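Section 4: Setting out the Rivby board

Read this section before you unpack the blue parts. Fitting the base board and the white plates is covered in Section 3. If you bought the Narnus edition, the board comes with the plates already fixed and you can start from step 1.

What you need

The white base board
The bag of blue printed parts
A table at least 70 cm deep, with a plain, level top
A soft brush or dry cloth
The spares tray (order code 671, sold separately)

Note: A dark table top makes the white board and the small pegs easier to see. If your table is pale, the Agudelo mat works well under the board.

4.1 Placing the board

1. Wipe the table and let it dry.

2. Lay the board flat with one short side towards you, so that its length runs away from you across the table.

3. Press lightly on each corner in turn. If the board rocks, check underneath for grit or a stray peg.

4. Leave at least 20 cm clear on both long sides. You will need this space for parts that are waiting to go on, and for reaching in from either side.

Caution: Do not slide the board once parts are standing on it. The short pegs are held by their own fit and nothing else. Lift them off first, then move the board.

4.2 Setting out the parts

Work from the far end of the board towards you. The gear piece is the tallest item in the standard layout and is awkward to reach over once the pegs are up.

5. Stand the blue gear piece near the middle of the far end, with the loop upwards. Hold it by the loop, not by the teeth.

6. Put the two short pegs upright in the small plate on the left, side by side. Leave the slot to the right of them empty for now.

7. Stand the small peg near the far edge of the wide square plate on the right. The cylinder goes on the same plate, on the near side of the peg. It can be left lying down until you need it.

8. Keep the tiny peg for last and set it at the upper left of the board. Pick it up with your fingertips, close to its base.

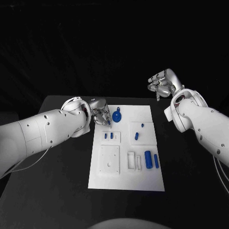
9. Leave the large square plate on the left clear. Its single round hole is used in Section 5, and the small holes at the corners should be kept free of dust.

Note: Dariusz Wilczyńska's layout cards use the same plates but start from the near end. Follow either order, but do not mix the two in one session.

4.3 If a part does not fit

A peg that stops short usually has a burr left over from printing. Rub the end on fine paper, two or three strokes, and try again — do not tap it in. A peg that wobbles should be swapped for one from the spares bag. Worn pegs can be returned to Ferkar, marked for the attention of Marcela Vávra, with the number from the bag label.

Clear the board in the reverse order, tiny peg first, and brush out the slots before storing it flat.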